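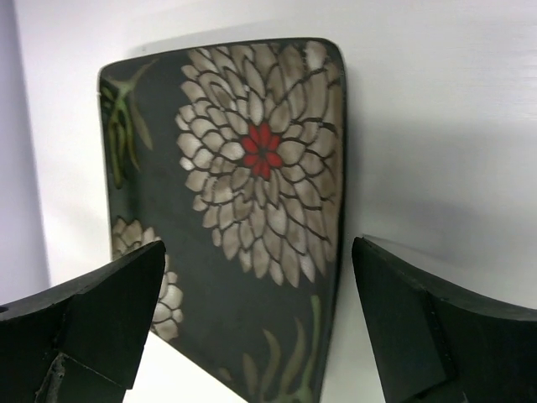 Mi-kyung Nam asked whether the boiler certificate must be in hand before the keys are released to the new owners, or whether it may follow by mail. The certificate must be in hand. Item 4 has been reworded accordingly, and the earlier wording should no longer be used.

STUNDIA PROPERTY SERVICES
Pre-Handover Inspection Checklist, Furnished Resale
Property: 41 Carkar Lane, Tullolbridge
Inspector: Garnet Lemieux
Sellers: Albane Vasseur and Maxence Vasseur
Status: Second visit, September

Each item is marked Pass, Fail or Open. An item marked Open does not prevent the handover unless the comment says so.

EXTERIOR

1. Roof covering, gutters and downspouts
Pass. One bracket at the northeast corner has been replaced and is firm.

2. Exterior steps and handrail
Fail. The handrail moves at the lower post. To be refixed before handover.

3. Roof terrace guardrail, height and fixing
Pass. Height meets the requirement on all sides. Surface rust at two bolts, noted for the buyer.

HEATING, GAS AND ELECTRICAL

4. Boiler service record and certificate
Open. The service was carried out by Debnath Heating. The original certificate must be placed in the file before any keys are released.

5. Carbon monoxide alarm in boiler room
Pass. Tested by button at 10:20 a.m.

6. Smoke alarms, all floors
Fail. The upstairs hall alarm did not sound. The sellers have agreed to supply a new unit.

7. Electrical panel, labels and cover
Pass. Circuits 9 and 10 were labeled the wrong way around at the first visit — now corrected.

8. Outlets near water
Pass in the kitchen and both bathrooms. The utility room outlet was behind the dryer and could not be tested. Sellers to move the dryer before the final visit.
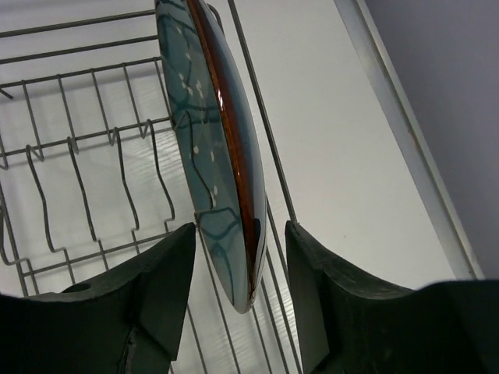

WATER AND DRAINAGE

9. Main shutoff valve
Pass. Turns freely. A tag has been attached, as the valve is inside the closet under the stairs and is easily missed.

10. Water heater relief valve and discharge pipe
Open. The pipe ends too high above the floor drain. Estimate received from Debnath; work is expected to cost around 3,000, to be paid by the sellers.

11. Traps and visible drains
Pass. Slight staining under the second bathroom sink, dry to the touch on both visits.

FURNITURE AND CONTENTS INCLUDED IN THE SALE

12. Contents agree with signed inventory
Open. Two bedside lamps are listed but were not found. Albane Vasseur states that they are in storage and will be returned.

13. Tall furniture fixed to wall
Fail. The bookcase in the office is not fixed. Straps to be fitted to the wall studs.

14. Window blinds, cords secured
Pass, except for the sun room, where one cord cleat is missing.

COMMENTS

Kamala Thampi, for the buyers: The buyers accept items 3 and 11 as they stand. They ask that 2,000 be held back from the sale price until item 10 is complete and has been seen by the inspector.

Maxence Vasseur: We agree to the amount held back. Please confirm that it will be released on the inspector's signature alone, with no further visit by the buyers.

Garnet Lemieux: Confirmed, subject to both parties signing the attached form. Items 2, 6 and 13 will be checked again at the final visit. Access is needed from 9:00 a.m., with water and power left on.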